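3.2 Materials and room setting

The survey on kitchen surfaces was made in 32 households in the Enwood district. Each household received a booklet with 15 questions about cleaning habits, stains and the choice of stone or wood for the counter. The booklets were sent in July and the last one came back on 25 August 2022. Three booklets were not complete and we did not use them in the analysis of stains.

Most of the respondents said that the pattern of the stone was more important for them than its price. Several of them wrote that crumbs and small drops are hard to notice on a veined surface, and for this reason they wipe it less often than a plain one. The same remark appears in the earlier Dridier study, which had 700 respondents but did not ask about the color of the counter.

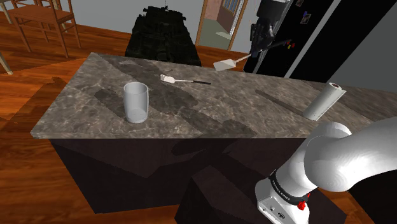
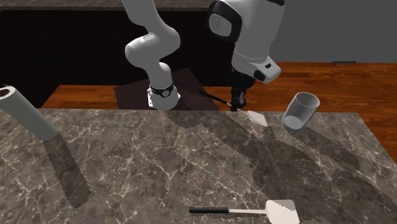
Figure 3. Rendered views of a kitchen with a marble countertop. A spatula is present in both views.

3.3 Coding of the answers

Free answers were coded with the Runix word list, to which we added the terms for stone finishes used by Văn. An answer could receive more than one code. When a respondent named two materials for the same counter, we kept the first one.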